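Why Does Stuff Look Blurry Up Close?

Try something for me. Hold your thumb out as far as your arm will go and look at your thumbnail. You can probably see the little pale moon at the bottom, and maybe a bit of dirt if you've been outside. Now bring your thumb slowly toward your nose, and keep looking at it the whole way. Somewhere along the trip it goes fuzzy, right? The moon smears out, the edges go soft, and if you get really close your thumb is just a big pinkish or brownish cloud.

I used to do this for ages on the bus when I was in second grade. I thought my thumb was doing it. I thought thumbs had some sort of force field! Then I found out it was my eyes, and I liked that even better.

Your eye has a lens in it

Right behind the colored part of your eye there's a small clear lens. It's about as big as a pea that somebody has squashed a little. Light comes in through the black dot in the middle (that dot is really a hole, called the pupil), goes through the lens, and lands on the back of your eye. The back of your eye is called the retina, and it works a lot like a movie screen, except it can feel the light and send messages to your brain.

Every spot on your thumb sends out light in lots of directions. The lens has to catch that spreading light and bend it back together so it lands on one tiny point of the screen. When it does, you see that spot sharp and clear. When the light doesn't meet up in time, the spot lands as a little round smudge, and so does the spot next to it, and the one next to that. All those smudges overlap. Blurry!

Squishing the lens

Your eye lens is soft, and there's a ring of muscle around it. When you look at something far away, like a water tower, the muscle relaxes and the lens gets pulled flatter. When you look at something close, like this page, the muscle squeezes and the lens gets fatter. A fat lens bends light more, and light from close things needs more bending.

You don't have to tell it to do this. It happens all day long, every time you look up from your sandwich and back down again (which I do a lot, depending on the sandwich).

But the lens can only get so fat. Once your thumb is too close, your lens is already squeezed as hard as it can go and it can't bend the light any more. The closest place where you can still see something clearly is called your near point. Kids are champions at this. When you're young your near point might be only 3 inches from your face. A grown-up who is 60 might need to hold a book 40 inches away, or more, to read it without glasses, and some people run out of arm! The lens gets stiffer as we get older. So if your grandpa holds the menu way out over the table, now you know what's going on in there.

Cameras have the same trouble

A camera has a lens too, usually made of glass or plastic. Most camera lenses can't squish. Lots of them slide forward and back instead, and some little cheap ones don't move at all. So cameras have a closest distance as well, and anything nearer than that turns into soft color with hardly any detail. Even a plain tan thing with nothing printed on it can take over most of a picture and leave you guessing what it is.
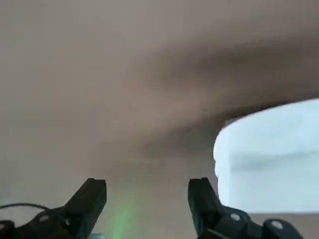
Find your own near point

You need a ruler, a friend, and something with small print on it. The back of a cereal box is perfect. If you wear glasses, keep them on.

1. Cover one eye with your hand. Don't press on it, just cover it.

2. Hold the box out at arm's length and find one small word.

3. Bring the box slowly toward your open eye. Stop as soon as the word starts to go fuzzy.

4. Ask your friend to measure from the box to your cheek, right under your eye. (Rulers stay away from eyeballs, please. Cheek only!)

5. Write the number down, then swap eyes and do it again.

My left eye and my right eye got different answers when I tried it, and yours might too. After that you can pester the grown-ups. I tested mine on a Thursday after supper and got one very surprised aunt at 22 inches. She kept saying the box was printed badly.

A trick that feels like cheating

Take a piece of dark paper and poke a tiny hole in it with a pushpin. Now hold your cereal box so close that the word is a mess, and look at it through the hole, with the paper held near your eye but not touching. The word gets sharper! It's dimmer, too, so stand by a window or under a good lamp.

The pinhole only lets a skinny little bit of light through from each spot. Skinny light can't spread out very far, so the smudges on your retina are much smaller, and small smudges look almost like sharp dots. Squinting helps a bit for the same reason. Don't ever point your pinhole at the sun, though. A tiny hole doesn't make the sun safe to look at.

One more thing to try

Shut one eye and hold up a finger, halfway out, with a doorway or a tree behind it. Look at the finger and the tree goes soft. Look at the tree and the finger goes soft. Go back and forth a few times and see if you can feel your eye working. I can, just barely, if I do it fast.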